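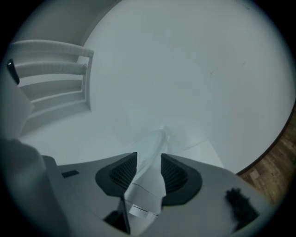 7 min read · 1106 words in full paper

4. Setup and upkeep of the hand-held gripper

4.1 What the unit is

All the work in this paper was done with one hand-held gripper, which we call Ustik after the drawer it lived in. Grey plastic body, two black finger pads, wide-angle camera looking out along the fingers. No arm. The person holding it is the arm. Section 3 covers the tasks, this section covers keeping the thing going, which took more of our time than we had planned for and which most papers leave out.

Figure 1. View from the unit's own camera, pads holding a piece of folded white material. The round dark border is the lens and has not been cropped.

4.2 Pads

The pads are the part that wears. Each has a solid black rim with a ridged mesh set inside it (Fig. 1). The rim does little of the holding, the mesh does nearly all of it. When the ridges go smooth, thin things start to slip: paper, bags, film, anything that folds. Boxes and cups carry on as if nothing is wrong, so a worn pad can go unseen for a long while if the day's list is all cups.

We changed pads every 200 grasps at first. Too often. Later we went over to a slip test: grip a folded sheet, pull down by hand, read the spring scale. Below 60 grams, new pads. Both together, never one. A new pad against an old one pulls the sheet sideways and the piece turns in the grip, we lost most of a morning to that before Kruger spotted it.

Fitting order: back the screw off, slide the old pad up and out, wipe the seat with a dry cloth, new pad in, screw to finger tight and then a quarter turn. No glue. The first set was glued (by the first author) and one seat had to be cut out.

4.3 Pad gap

The gap at full close matters more than we thought. Too narrow and the motor stalls against itself and gets warm. Too wide and a single sheet is not held at all. We set it with a strip of card, same card each time, kept in the lid of the case. Card should drag but not crease. If it creases, open the stop by one notch and try again.

White objects are the awkward ones here. Against a pale ceiling, as in Figure 1, the far end of a white piece fades into the background, so you can not judge from the picture how far it sticks out past the pads. We stopped trying to set the gap from the video and did it by eye at the bench.

4.4 Lens and camera

The lens is very wide, with everything near the rim bent. Straight edges come out curved: the edge of the brown wood strip at the right of Figure 1 is a fair case, as are the white bars at upper left. This is fine for our use so long as the bend is the same from day to day. It was not, in January. The mount had worked loose by a hair and the pads had crept down the picture. Nobody noticed until the fits got worse.

Since then, a check before each session:

wipe lens, dry cloth only
hold unit still, grab one frame
lay it over the reference frame for that unit
pads must line up to within 12 pixels, both sides
if not, loosen mount, reseat, go again

Takes a minute or two. Reference frame is retaken after any pad change, because new pads do not sit in quite the same place as the old ones. We forgot this twice (runs marked R in the appendix, left out of all the tables).

4.5 Dust and fibres

The opening in the body behind the pads lets dirt in. Lint from cloth tasks is the worst. It gets drawn into the slide and the fingers close unevenly, left a touch ahead of right. Cure is a soft brush, fingers fully open, brush outwards and never in. Compressed air was tried and it blew the lint further back, had to take the shell off. Shell screws are small and of two lengths. Long ones at the front. Putting a long one at the back will mark the board underneath, we have done it.

No oil on the slide. It was running dry when we got it and it should stay dry. Cordeiro tried a light oil on the spare unit and by the end of the week the slide was full of black paste.

4.6 Log

Every fix went in a paper log kept with the case, later typed up. Last entry used here is 5/5/19. Over the whole period there were some 60 entries, most of them pads, then the mount, then lint. Motor trouble came up once and was a cable. We had expected the motor to be the weak point and bought a spare from Nogueira, which is still in its bag.

One habit worth passing on. Write the entry before the fix as well as after. When two people share a unit the second person needs to know what it was doing wrong, and "fixed grip" tells them nothing. Early entries are nearly all of the "fixed grip" kind and we could not use them for Table 2.

4.7 Handling between rooms

Sessions were split between the Plitley lab and the Uvonham site, with the unit carried over in its case. Fingers closed on a bit of foam for travel, not closed on nothing, otherwise the pads press on each other and take a set. Cable out before the lid goes down. The mount check in 4.4 is done again on arrival even if it was done that morning, and it failed on arrival more often then we liked. Thread lock on the mount screw helped. We put it on late, so only the last block of runs has the benefit, and the numbers for that block are given separately in section 5.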